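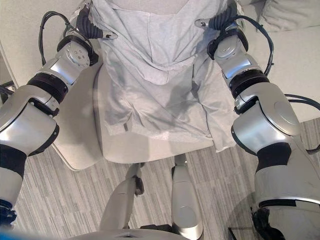
Golnar Karimi thinks I'll be folding my own sweatshirts until I die, and she told me so before I'd even sat down. She's been testing home robots for eight years at Gedwood and she has opinions about laundry. "Dishes, maybe," she said. "Floors, sure, we've had floors for ages. But a hoodie has no shape until you give it one, and it loses that the second you let go."

I went in hoping she was wrong, because I have two kids and a chair in my bedroom that hasn't been sat on in months. You know the chair! Mine is buried. The one in the lab had a single gray hoodie on it, face up and wrinkled, and a robot with shiny silver arms pinching it near the neckline, one gripper on each side. I do it the same way, more or less, only while yelling at somebody about homework.

Getting a good grip is a big deal, I learned. Grab the hood and you've got a floppy bag on top of a floppy bag. Emmett Whitfield, over at Ulo, told me his team spent 22 weeks on sleeves alone (sleeves!) and he still doesn't trust a cuff. Their best run at a full basket was 40 minutes, and he said it with some pride, so I didn't mention that my mother does one during the weather report.

Would I buy one today? No. Would I let one move in for November and practice on my chair - for free, with snacks for the engineers? I've already emailed Golnar. She wrote back asking how many of the hoodies have zippers.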